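Okay, thread time. I have been folding cloth napkins for two weeks straight and I have opinions, so settle in.

Background: my cousin is getting married at Mavdale Hall in August and I said, out loud, in front of people, that I would do the napkins. All of them. 200 guests, so 200 napkins, plus spares for the inevitable gravy.

I had never folded a napkin into anything except a rectangle. My mother folds a napkin into a rectangle. Her mother folded a napkin into a rectangle. We are rectangle people.

Then I found a box of old household booklets at a yard sale and one of them was the Ní Bhriain guide to table linen. It's skinny, the staples are rusty, and it is the best 2 dollars I have ever spent. Somebody wrote "good for Easter" in pencil next to the fan fold. I love this person.

The book has a whole page on how to treat the cloth BEFORE you fold it, and I skipped it, obviously. Do not skip it. It's the most useful page in there.

What it says: shake it out, lay it flat, smooth from the middle to the corners with the side of your hand. Then turn it over and do it again. I thought the second go was fussy. Nope! The second go is where all the little ripples leave.

Also, practice on colors you can tell apart. I started with a stack of white ones and kept losing track of which side was up. Now I work with loud ones and my brain is so much happier.

The other big change was giving the cloths a proper place to live while I work. My kitchen counter is narrow and has a toaster on it. A big table is a different world. You can spread one out, leave it, and start on another one at the opposite end.

And put a cover on the table! I didn't get this until I tried it. On a bare slick top the napkin skates off every time you press a crease. On cloth it stays put. I went with red and now everything else looks bossy and cheerful on top of it.

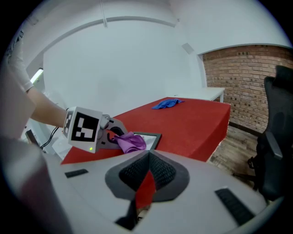

Purple up close, blue at the far end, red under everything. Neither one folded yet.

Look at that purple though. I am weirdly fond of a cloth in a heap. You get all those soft round bumps and you can tell a lot about the fabric from it. Stiff cotton makes sharp peaks. Soft stuff slumps.

Slumpy cloth is great for anything rolled or tucked. Peaky cloth is what you want if the fold has to stand up by itself. I tried to make a slumpy one stand up for an entire evening. It lay down every single time, like a dog that does not want to go for a walk.

Okay, the folds I've tried so far, in the order I tried them.

The fan. Pleat it back and forth, fold in half, tuck the corner behind as a little stand. Easy to start, hard to get even. My trick is to crease the middle pleat first and work out from there. If you start from one edge, every tiny mistake gets passed along to the next pleat and the last one ends up enormous.

The pocket. Fold in quarters, roll down the top layer, tuck the sides under. You can slide a menu in it! Or a fork! This is the front runner for the wedding and I will hear no arguments, except from the bride, who has many.

The rosebud. Gorgeous in the booklet. In my hands it was a cabbage. A pretty good cabbage. I'm going to keep at it, because when the petals finally open up the right way it's going to be the best day of my spring.

The bishop's hat. I got it once. I don't know how. I was on the phone at the time. I have not been able to do it again and I'm starting to think I need to call somebody every time.

Someone asked in the replies about starch. I've been using Trenis spray and it's fine for me, light coat, let it sit a minute, then iron. My early mistake was spraying so much that the napkin crackled. Nobody wants to wipe their mouth with a cracker.

Someone else asked if you can just buy them pre-folded. You can! There's a rental place called Werimov that will send them out by the crate, and the price list starts at 700 pieces, so unless my cousin invites the rest of the county I'm on my own.

Things I keep on hand now: iron, spray, a ruler I never use, a damp washcloth for the stubborn creases, and a big mug of tea parked far away from the linen. Very far. I learned about the tea.

On ironing: press, lift, move, press. If you drag the iron you pull the square into a diamond, and then no corner will ever meet its buddy again. I have a little pile of diamonds. They are dust rags now and doing great work.

If a fold goes wrong, open it all the way up and go back to flat. I kept trying to fix things halfway and all I got was extra creases that the next fold had to argue with. Starting over takes a few seconds. Fixing takes ten minutes and some bad words.

I'm also getting faster, which is thrilling. The pocket used to take me most of a song. Now I can do several per song, depending on the song. Big ballads are the best for this. Anything too fast and I start rushing the corners.

Best part of all this: it's so calming?? I come home, put the cover on the table, toss out a couple of cloths and just smooth and fold until dinner. My shoulders have come down from my ears. I slept like a rock on Saturday.

If you want to try it, start with the pocket and two cloths in different colors. Fold one, leave the other open next to it, and copy yourself step by step. It's how I finally got my head around which layer goes where.

Next up is the rosebud rematch — and the one on the back page of the booklet that's supposed to be a swan. The drawing has an arrow going in a direction that I don't believe exists. Wish me luck.

And if anybody has a good standing fold for soft cloth, PLEASE drop it in the replies. I've got a slumpy purple napkin with big dreams over here.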